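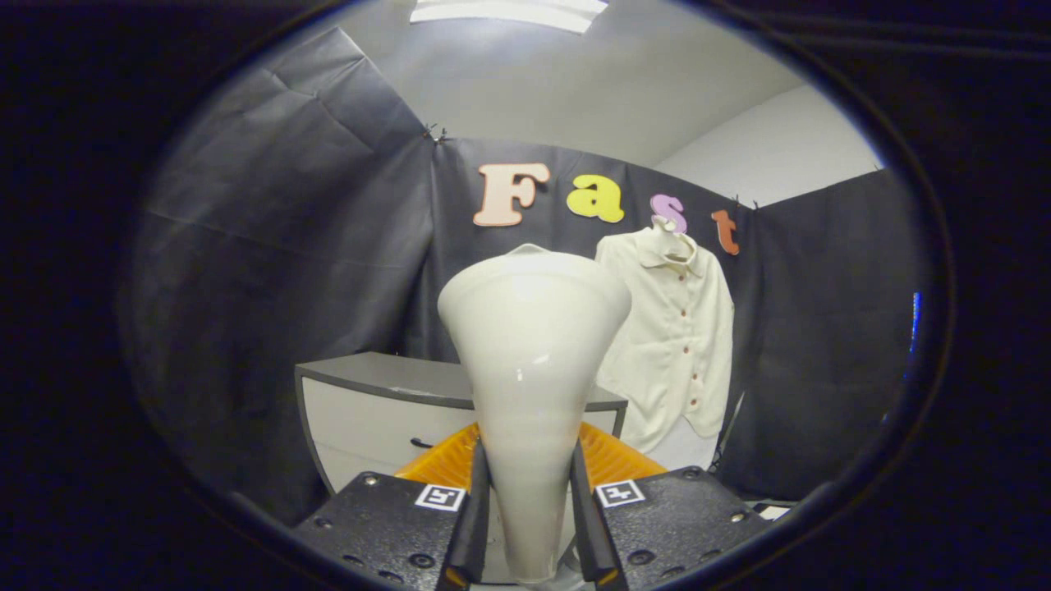 A comment under my last post said that foam letters belong in a nursery, and that a grown adult who wants a word on the wall should pay a signwriter. I have thought about that one a good deal, and I disagree with nearly all of it. I love foam letters! I love them on walls, on shelves, leaning against a radiator, and I think small workspaces in particular would be much the poorer without them.

Consider what a little studio usually looks like. You hang dark fabric on the walls so nothing distracts, you push a plain drawer cabinet against the back, perhaps you hang a shirt up, and then you stand there and the whole thing has the cheer of a cloakroom in February. Put up four colourful foam letters spelling "Fast" and you have a place. It has a mood. People say the word out loud when they see it, and half of them say it quickly.

The signwriter argument misses what is so good about them. A painted sign is a commitment. When I took the corner unit at Prurkow I did get a quote from Sawatzky for a proper one, hand-lettered, lovely samples, and it came to 3899 before fixing. I don't doubt it would have been worth it to somebody. But I would have had to choose a word and live with it, and I am hopeless at that. My foam set cost less than a week of lunches and has 94 pieces in it, counting the punctuation. I have put up SLOW, TEA, OPEN, a very rude one that lasted an afternoon, and MEND, which stayed all through March and which I still miss.

Dark cloth behind them is the making of them, by the way. I tried mine on a white wall first (everyone does) and they looked like a playgroup that had lost its funding. Against black or charcoal fabric the colours jump forward and the edges go crisp, and suddenly you see what nice shapes they are. The fat little bowl of a lower-case a! An s that could be a boiled sweet! We spend so much time looking at letters on screens, all of them flat and the same grey, that a letter with a side to it feels like a treat.

I'd go further and say the rest of the room should stay quiet so they can shout. Pale drawers, a cream shirt on the back wall, something white and glossy to catch a bit of light. That's plenty. My friend at Plarent fills her shelves with coloured boxes and then wonders why her letters don't sing, and I keep telling her to turn the boxes round.

There are fair complaints. They collect dust in a way that plain wood never would, and a damp cloth only gets you so far. Cheap ones fade if the sun reaches them. Sticky pads will pull the nap off velvet, so please don't use them there; I stitch a loop of thread through the back of each letter and pin it, and the Gurkano upholstery pins with the small heads hold very well. You also run out of vowels. My set has 3 of the letter e, which rules out far more words than you'd think, and I have been stuck on "evergreen" for ages.

As for belonging in a nursery, I never understood why that should count against them. The things made for small children are often the best made things in the house for handling: thick, soft at the corners, bright, easy to pick up with cold hands. I'd like more of my working day to be like that. So I'm keeping mine up, and if the same reader would care to suggest a word with no more than three e's in it, I'll have it on the wall by teatime.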